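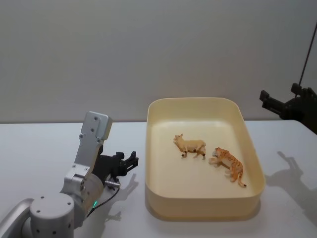

2013-08-01
Puspita Sitompul

4.2 What people say they want, and whom they write to

Our 500 members of the Orard dating site filled in the same form twice, once on joining and again in April. Asked to rank 10 qualities in a partner, both sexes put kindness first and looks a modest sixth. We were briefly proud of them. We then looked at their messages.

Figure 3 plots the stated rank of each quality against the share of first messages it seems to attract. Kindness, so far as a profile can show it, made no difference we could measure. A second photograph did. Members who had placed looks at the bottom of the list were 25 per cent more likely to write to a profile with two photographs than to one with a single photograph and a thoughtful paragraph about hospice work.

Figure 3. Stated rank of partner qualities and share of first messages received, all members, both waves. Bars show standard error.

Hoekstra found much the same gap among speed daters and put it down to noise in the room. Our members were at home, mostly in the evening, and may be assumed to have had quiet. We prefer a duller reading – people answer a form as the person they would like to be, and send messages as the person who is up late.

The gap was smaller for members over 30, though we would not lean on this. Older members wrote fewer messages of any kind, and several used the site mainly to correct other people's spelling. Men and women differed less than the popular books suggest. Women said height did not matter and then wrote to tall men; men said they wanted to be challenged and did not, on the whole, reply when they were.

Related items
Second dates and the Zillilar diary study
Who pays? Notes from the Avbridge interviews
Writing a profile: what members leave out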